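Setting Up Your Cottage in Idau, Part 5: Arrival Details and the Key Safe
Last updated 31/10/2020 by Angeliki Psarras
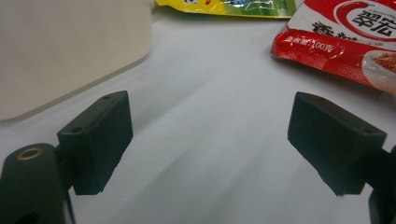
Arrival details are the part of your Idau account that guests read most closely, so I'd set aside a quiet hour for them and a pot of coffee. By now you should have your rates and calendar filled in (if you don't, go back to Part 4, because the arrival page won't open until there's at least one bookable night). Everything you type in this section goes into the message guests get before they travel, and it also prints on the sheet you can leave in the cottage. Think small and practical as you go. Two packs of snacks and a white container on a pale tabletop are plenty to mention under "Welcome extras," and if you list them, they need to be there every single time! I learned that one with a family who had driven all day on the promise of cookies.

Before you start

Have these with you:
- your login and the property number from your confirmation email
- the make of your key safe and the code you plan to use
- the full address of the cottage, plus whatever the locals call the lane
- a phone number that somebody will pick up in the evening

1. Log in and choose your property from the left-hand menu. If you have more than one place, check the name at the top of the page before you type a word. I run two, Skendport and Clandholm, and I once gave all of Skendport's guests the Clandholm parking directions for most of a December. They ended up in a very nice field.

2. Click Arrival, then Edit. The page is locked by default and the boxes look gray. Click the little pencil and they turn white.

3. Set your check-in and check-out times. Use the drop-downs, don't type. If your cleaner needs longer after big groups, leave the standard time alone and use Changeover Gap further down the same page.

Note: Changing the check-in time does not change it for bookings you already have. Those guests keep the time they booked with. You can message them from the Bookings tab and ask, but they're entitled to say no.

4. Fill in Directions. You get 1000 characters, and spaces count. Mine go: main road, turn, landmark, gate, parking. Write them in the order a driver meets things, and leave out anything that can't be seen at night. Then ask a friend who has never been to the place to follow them. Craig Leckie did this for me at Clandholm and came back with a page of notes, mostly about a left turn I had called a right turn for years.

5. Drop the map pin. Zoom all the way in and drag the pin to the parking space, not the roof of the house. Rural postal codes can cover a whole valley, and most phones will follow the pin over the address.

6. Add the key safe. Tick "Self check-in" and three new boxes will show up: Location, Code, and Release Time.
 a. Location: keep it plain. "Left of the back door, knee height" is great.
 b. Code: type it in digits only, no dashes.
 c. Release Time: this is how long before arrival the guest gets to see the code. The choices run from 5 hours to 96 hours.

I use 27 hours, which looks like an odd number, I know. It means people get the code the day before they travel, after lunch, while they still have decent internet and haven't packed the charger. You can type any whole number in the box.

CAUTION: Never put the code in the Directions box or in your public description. The Directions box is visible as soon as somebody books, even if they haven't paid the balance, and the public description is visible to the entire world.

CAUTION: Idau doesn't talk to your key safe. If you change the code on the page you have to go and change it on the wall too, and the other way around. Do both on the same visit. Tsutomu Takagi, who has the cottage next to mine at Skendport, changed his on the wall and forgot the page, and I had his guests in my kitchen until ten at night. (Lovely people. We played cards.)

7. Fill in Welcome Extras, or leave it blank. Blank is fine! The heading simply won't appear on the guest's page. If you do leave food, put a line asking about allergies in your booking message and keep things in their original packaging so guests can read the label.

8. Add your evening contact. The first line is for a name, the second for a number with the country code. Add a backup if you can. Mine is Styliani Liapis, and her number gets used more than I'd like to admit.

9. Click Save, then Preview as Guest. The preview opens in a new tab. Read it on your phone as well as the computer, as long directions can wrap in funny places on a small screen.

If something goes wrong

The Save button stays gray: one of the required boxes is empty. Nearly always it's the country code.

The preview shows your old text: refresh the tab. If it still does it, log out and back in.

Guests say they never got the code: look under Bookings, then Messages Sent. A green dot means it went out, so ask them to check their junk mail. A red dot usually means a typo in the email address, and you can fix it right there and press Send Again.

The map pin jumps back: you've dragged it without clicking Confirm Pin underneath. I still forget this.

You've changed your mind about self check-in: untick the box and save. The code is wiped from the page and from any booking where it hasn't been released yet, so call anyone arriving soon and tell them who will meet them.

Part 6 covers the damage deposit and how to return it.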